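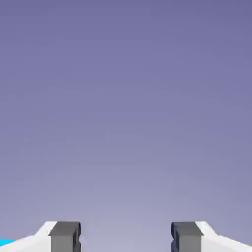 Posted by Maren Oduya-Lisk
Build lead, Pasaribu arm project, Wenula Workshop, Nillmont

Progress report to the Drakville Small Projects Fund, second reporting period, through November

Summary

The arm moves under its own power and the simulated version of it runs on the shop computer. The gripper is modeled with both fingers and opens and closes in simulation. The physical gripper is partly built and is not yet mounted. We are behind the schedule in our application, mostly on the gripper, and we explain why in the section on delays. We are not asking for more money at this time.

Spending

The award was $3,637. We have spent $1,872 so far. The largest costs were the joint motors, the power supply and the aluminum plate for the base. Smaller amounts went to fasteners, cable, connectors, printer filament and a replacement bit for the mill after we broke the shop's. Receipts are in the shared folder, in the order we bought things. The receipt for the second batch of connectors is a phone picture of a faded slip, and the store has agreed to send a clean copy.

No money has been spent on software. Everything we use for simulation was free to download.

The base and arm

The base plate was drilled twice. The first set of holes followed an older drawing and did not match the motor bracket. We turned the plate over and drilled again, so there are extra holes on one side. They do not affect strength and we have left them open.

All of the arm joints have been assembled and tested one at a time. The elbow had a small amount of play when we first ran it. Shimming the bearing took most of it out. The shoulder motor gets warm if the arm is held straight out for a long time, so the control program now brings the arm back to a folded rest position when it has been idle.

The wiring runs along the outside of the arm in a sleeve. We had planned to run it inside, but the connectors do not fit through the elbow without being cut off and soldered back on. This can be changed later if the sleeve starts catching on things.

Simulation

Work in simulation went faster than we planned and is now ahead of the hardware. The application described it as a way to check reach before cutting metal. We have ended up using it to write and test nearly all of the motion code.

The model has a camera view at the wrist, looking out between the fingers. In the wide-open pose the white housings sit to the outside of the view and the dark gray finger blocks face each other across the gap. The notches on the inner edges of the blocks show from this position. We moved the view once already. In the first version the housings covered too much of it, and with the fingers closed there was very little left to see past them.

For the open and close checks we use an empty world with only a plain background. It loads quickly on the old computer, and any error in finger alignment is easy to spot. The two blocks come out level with each other at full opening. Before we corrected the right finger's joint axis, it sat lower than the left and the faces did not meet evenly.

The next model will add a bench top and a few simple blocks to pick up. We have a grasp routine written, but it has been run only with crude contact settings, and we do not consider those results worth reporting yet.

The physical gripper

Both finger housings have been printed. The first pair cracked at the screw holes. The second pair has thicker walls there and has held up through repeated assembly. The finger blocks are still being worked on. The notched faces print badly when the part stands upright, so we are printing them on their backs and cleaning up the edges with a file.

The gripper motor has been bench tested with no fingers attached. The mounting plate that joins it to the wrist is drawn but not cut.

Delays

Two things put us behind. The mill was out of service for 11 days while the shop waited for a drive belt. After that, the gripper motor we had listed in the application was out of stock, and the one we bought in its place has a different bolt pattern. The wrist plate had to be redrawn to fit it, and the simulated model was updated to match.

Use of the workshop

The fund asked us to report on how members are taking part. Evening build sessions have drawn up to 14 people, although the regular group is much smaller. Members who came for other projects have helped with soldering and with the mill. The arm bench is shared with the bicycle repair group, so the arm is unbolted and put on a shelf at the end of each session. This costs us time, and we have asked the shop for a permanent spot along the back wall.

Next steps

Cut the wrist plate and mount the gripper motor.
Finish both finger blocks and fit them to the housings.
Measure the real finger opening and correct the model if it differs.
Add the bench top and blocks to the simulation.
Run the same open and close sequence on the real gripper and in simulation, and compare the two.
Install the emergency stop button on the front of the base.

The remaining funds should cover these items. The only purchase of any size still to come is the wrist camera. We will choose the model once the gripper is mounted and we know how much room is left for it.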